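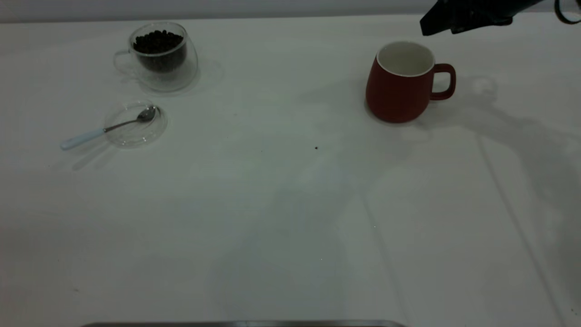

Minutes of the Govitthorpe Walking Holidays Club, 03/03/2019. Ott Paju welcomed everybody warmly and took us, at a comfortable pace, through the plans for the April trip to Skatitz, which has been a dream of several members for years. The price stands at £465 a head, with ten nights at the Skatavska guest house and breakfast every day. Supper is extra, and so is coffee, though anyone as particular as the secretary may bring their own beans, and a glass cup filled to the top with them ought to see one person through the first few mornings. Deposits so far come to £1000, which was felt to be very heartening.

There was then a long and friendly talk about how much walking is too much for people who are, after all, going away for a rest.
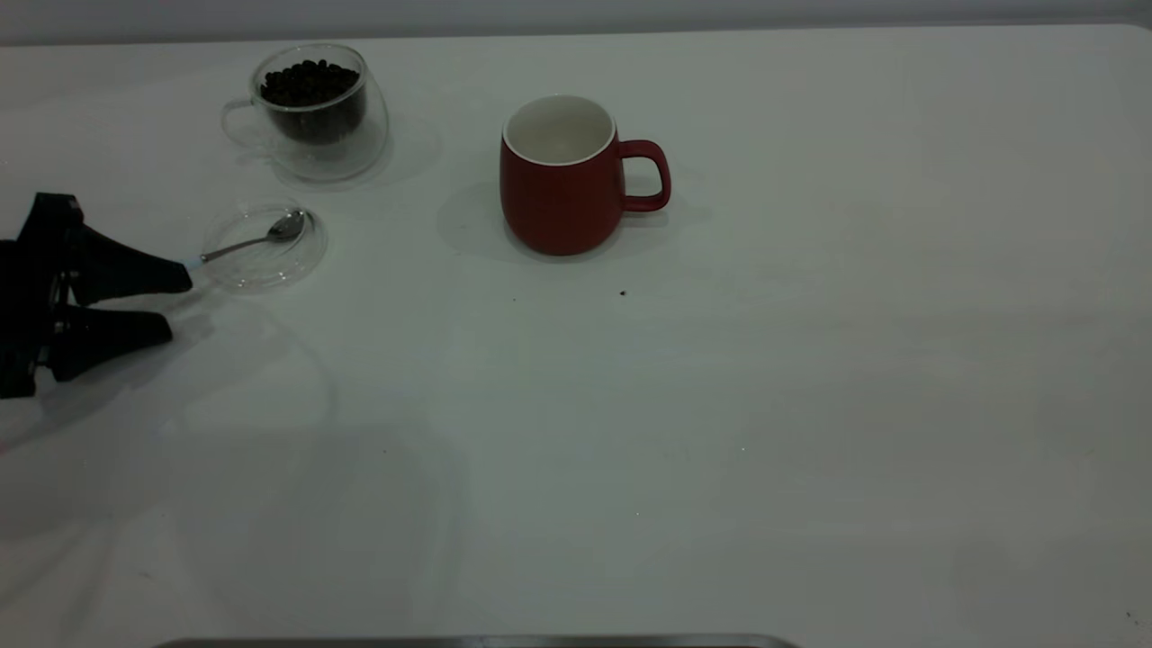

Virgil Enache said he would gladly give up the 42-mile ridge route for two quiet days by the lake, and hoped others might join him. Agreed, with the ridge kept as an option. Ott to write to the guest house about late arrivals.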